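Household textiles and the shrinkage problem: a conversation with a finishing technician

Sep 15, 2022

Most complaints about cotton table linen concern size. A cloth that fitted the table in January no longer reaches the edge after a season of washing. The senior finishing technician at Brirkora, a small mill that supplies plain and printed cloth to the retailer Suvoser, has worked on the question for 20 years. We spoke by phone.

"Shrinkage is stored tension," the technician said. "The yarn is pulled straight on the loom and again on the printing line. Water lets it go back."

The mill's limit for finished cotton is 3 percent in the warp direction. Unfinished cloth can lose 8 percent, most of it in the first wash. Weft shrinkage is lower and the mill records it separately.

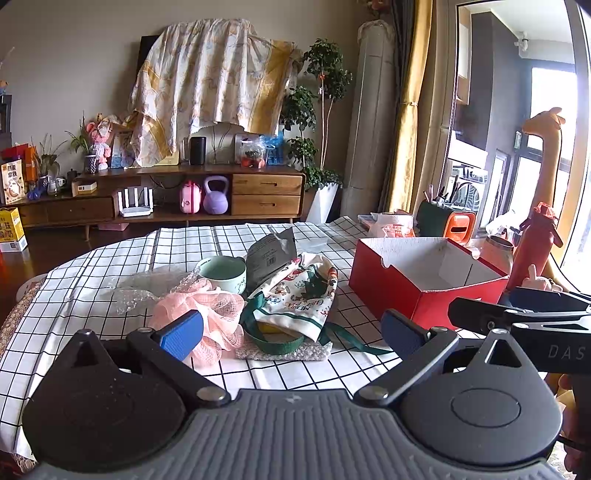
Testing follows a fixed routine. A specimen is marked with a 600 mm gauge length, washed, dried flat and measured again after it has rested in a conditioned room. "People skip the rest period," the technician said. "Then they call to say their numbers don't match ours."

Prints add a second difficulty. A regular pattern shows distortion that a plain cloth hides, and a motif placed close to a hem will look crooked if the hem tape and the ground fabric shrink at different rates. Brirkora now preshrinks its tape. The change was made on the Ulla line first, after returns from one batch, and later on Gebreyes, the heavier quality. 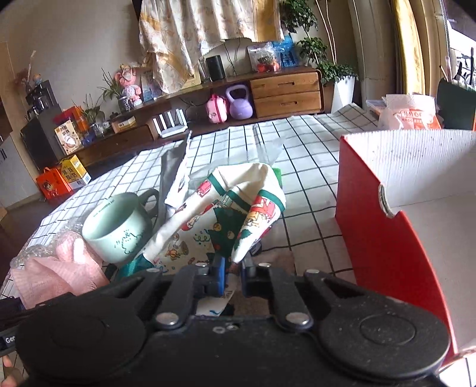

Seasonal goods get less washing than everyday linen, but they are stored folded for most of the year. The technician's advice is to wash before storage, leave out the starch and refold along different lines each time. "Starch makes the crease brittle — the fibers break there first."

On tumble drying the answer was short. "Low heat, and take it out damp. Pull it square by hand and iron it along the warp."

The mill plans to print the measured shrinkage on its care labels, warp and weft given separately. Suvoser has asked for a single figure.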